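Baskets and Trays: Workshop Gallery

Text and pictures by Afia Quansah
Updated April

The basket pages on this site started as a storage note for the Gamby workroom and grew from there. What follows covers open baskets with a woven floor, the sort sold for bread, fruit or letters. The measurements are mine, taken with a steel rule at the rim. Captions give only what is useful for choosing or using one.

Size first. A basket for sorting small parts wants a floor you can see all of at once. Mine are 28 cm on the short side, which fits the Clesix shelf with a finger's width to spare. Deeper ones hold more, but small items end up under large ones and have to be tipped out.

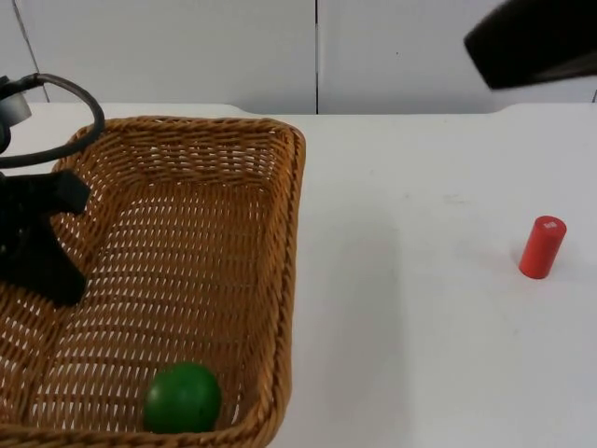

Weave matters more than most sellers admit. A tight lattice of flat strands will hold a ball, a wooden block or a reel of thread without trouble. Pins, seed beads and loose screws go straight through the gaps and should be kept in a lidded tin. On a white worktop the gaps show up as pale dots, and anything white or cream is hard to pick out against them. Strong colours such as green or red are easy to find on tan wicker.

The rim takes the wear. A rolled or braided edge is stiffer than a plain one and can be gripped from either side. Check it twice a year for split strands. Trim a split flush with side cutters and rub the end down with 600 grit paper. Do not pull it.

Round items roll to the lowest side. If the floor bows, as it does on older Farouk baskets, everything collects in one corner. Damp the floor with a sponge, weight it with a flat board and leave it overnight. Roughly 2000 g is enough for a small basket.

Cleaning: soft brush, then a barely damp cloth. Dry away from a radiator. Wicker dried too fast goes brittle at the corners — the Dramix set lost two rims that way.

Shares: 100

Recent galleries
Shelf liners compared
Lidded tins and what fits in them
Re-caning a small stool
Drawer dividers from offcuts

This site uses cookies to remember your settings. Accept | Manage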